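I've had the Brannigan floor buffer since April, and I finally feel like I can say something useful about it. We have a big old hall downstairs from the studio (sealed oak, lots of shoes, lots of chair legs) and for years I did it with a mop and a bad attitude. My friend Benedetta Melis cleans offices for a living and kept telling me to get a real machine, so here we are!

First thing, it's heavy. 108 pounds without the tank, and you feel every one of them on the stairs. Once it's on the floor, though, it pretty much floats. Lift the handle a hair and it drifts right, drop it and it drifts left. I put a dent in the baseboard on day one and haven't hit anything since.

## Pads and cleaner

It comes with 3 pads. The red one is the one I use most, the white one is nice for a final shine, and the black one I'm frankly scared of. I tried the Latilier pads too, which are cheaper and shed fuzz everywhere, so I went back. For cleaner I use Fata neutral, well diluted. Too much and the floor gets sticky.

## Noise and cord

Not quiet! I can still hear it over my headphones, and I wouldn't run it with anyone napping next door. The cord is long enough that I only swap outlets once, but it's stiff and loves to wrap itself around the wheels (drape it over your shoulder, trust me).
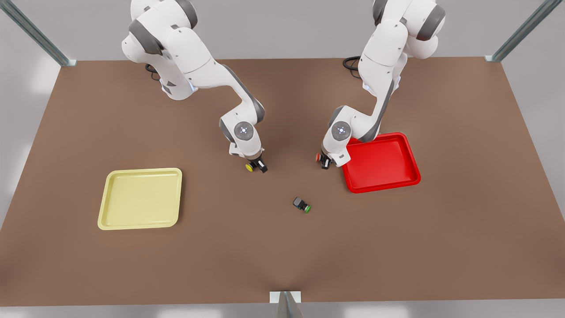 ## Price

I paid $232 for mine used, from Flirkari, and shipping took around 5 days. The pad holder had a small crack and they mailed me a new one without a fuss. At full price I'd have to think harder, but for what I paid I'm really happy with it. I'd still like a longer handle.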